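Home News Services Contact

Gaillard opens bookings for home-based handling data service

Gaillard has opened bookings for a service that supplies recordings of everyday household handling tasks to developers of domestic robots. The service, which was tried out in Skidmont over the spring, is available to companies and university departments from May.

Under the arrangement, trained operators work in ordinary homes using hand-held grippers. Each gripper carries its own camera and is worked directly by the operator, so that no robot arm has to be brought into the house. The recordings are checked at the firm's office in Westden and passed to the client with written notes on each task.

The trial took in 101 homes and covered kitchens, bedrooms and utility rooms. Clients may choose from a standard list of tasks or ask for their own to be added, subject to a short review by the service team.

Solène Guillot, who leads the service, said that requests from clients had moved steadily towards small and flexible objects.

"Boxes and bottles are well covered by existing collections," she said. "Our clients are asking for cords, chains, straps and soft fabric, handled in the rooms where people keep them. A bracelet changes shape each time it is lifted, and a developer needs to see many examples of that."

The standard list has been arranged in three groups: tidying, laundry and table work. Tidying includes the sorting of small personal items between a flat surface and an open container, and may be ordered with one gripper or with two. Clients ordering two-gripper work receive the recordings from both devices, matched in time.

Lionel Chevalier, who is responsible for client accounts, said that the smallest order had been set at 400 recordings following comments received during the trial. Orders above 600 recordings will be given a named contact and a weekly progress report. Prices are available on request and depend on the tasks chosen and the number of homes required.

Householders who take part are paid for their time and may withdraw a room from use at any stage. Papers, photographs and screens are put away or covered before work begins. Furniture and bedding are normally left in place, as clients have asked for settings that have not been specially arranged.

A bracelet held between the blue-padded jaws of a hand-held gripper over a purple tub, with a second gripper at the right and further accessories laid out on the bed.

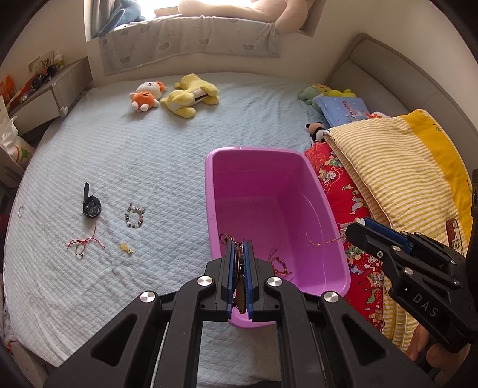
How to book

Enquiries should be made to the Westden office in writing, stating the tasks required and the preferred delivery period. A sample set may be requested before an order is placed. Departments wishing to see the grippers in use may attend a demonstration at the Prurkholm site, held each Tuesday. Places must be reserved in advance.

Filed under: Services, Household robotics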